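Wohin mit den ganzen Fotos?

Angefangen hat es mit einem Geburtstag. Meine Tante wurde siebzig, und ich hatte in einem Anfall von Großmut angeboten, »mal eben« ein paar alte Bilder für eine kleine Diashow rauszusuchen. Mal eben! Drei Abende später saß ich zwischen zwei Laptops, einem toten Handy und einer Keksdose voller Speicherkarten und hatte genau ein brauchbares Bild gefunden. Darauf war der Hund zu sehen.

Ich bin in diesen Dingen leider sehr deutsch: Ich hebe alles auf, und zwar an möglichst vielen Orten. Ein Teil meiner Bilder lag bei Plakeo, einem Onlinespeicher, für den ich seit Jahren bezahle und dessen Passwort ich jedes Mal neu anfordern muss. Ein anderer Teil steckte auf alten Festplatten im Flur, gleich neben den Winterstiefeln. Und dann gab es noch den Ordner »Neuer Ordner (2)«, über den ich hier lieber schweige.

Also habe ich mir den August freigehalten, jeden Abend von acht bis zehn, mit Eistee und offenem Fenster. Zuerst wollte ich nur kopieren, alles auf einen Haufen. Das ging schnell und fühlte sich herrlich an – bis ich sah, was auf dem Haufen lag. Allein aus einem einzigen Urlaub an der Ostsee waren es 1363 Bilder. Ich war damals acht Tage dort! Es hat an sechs davon geregnet, und trotzdem habe ich offenbar pausenlos abgedrückt: Strandkorb von links, Strandkorb von rechts, Fischbrötchen vor dem ersten Biss, Fischbrötchen danach.

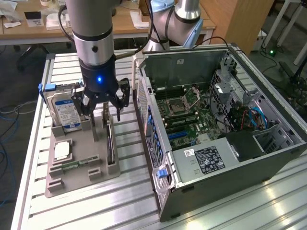 Eine Festplatte im 3,5-Zoll-Format, aufrecht in ihrer Halterung.
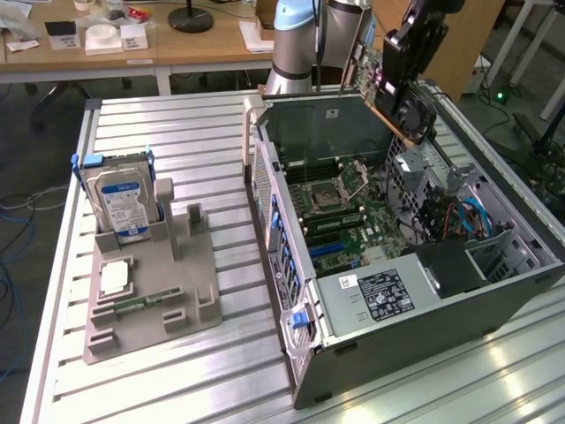 Früher war das anders, und ich meine das gar nicht wehmütig (na gut, ein bisschen). Ein Film hatte 24 Bilder, und die mussten für die ganzen Ferien reichen. Mein Vater hat vor jedem Auslösen so lange überlegt, dass wir Kinder auf den Fotos alle aussehen, als warteten wir auf den Zahnarzt. Danach brachte er den Film zu Dönmez, dem Fotoladen an der Ecke, und dann dauerte es eine Woche. Eine Woche! Wenn ich die Tüte abholen durfte, habe ich auf dem Heimweg heimlich reingeschaut und mir dabei immer Fingerabdrücke auf dem obersten Bild eingehandelt. Die sind heute noch drauf.

Den Laden gibt es nicht mehr, und irgendwann ist das Aussortieren, das früher der Geldbeutel für uns erledigt hat, an uns hängen geblieben. Ich habe es mit dem Programm Gistar versucht, das doppelte Bilder erkennen soll. Es hat meine beiden Cousinen für dieselbe Person gehalten, und das gab beim Kaffee einigen Gesprächsstoff. Seitdem sortiere ich von Hand, ein Jahr nach dem anderen, und meine einzige Regel lautet: Was mir nach zwei Sekunden nichts sagt, fliegt raus. Sonnenuntergänge fliegen fast immer raus. Unscharfe Bilder dürfen erstaunlich oft bleiben, vor allem, wenn jemand darauf lacht.

Von der Ostsee sind 24 übrig. Ich habe sie drucken lassen, auf richtigem Papier, und in ein Album von Uten geklebt, mit diesen kleinen Fotoecken, die einem an allen Fingern hängen bleiben, nur nie am Foto. Meine Tante hat ihre Diashow übrigens auch noch bekommen, mit acht Wochen Verspätung. Am besten gefiel ihr der Hund.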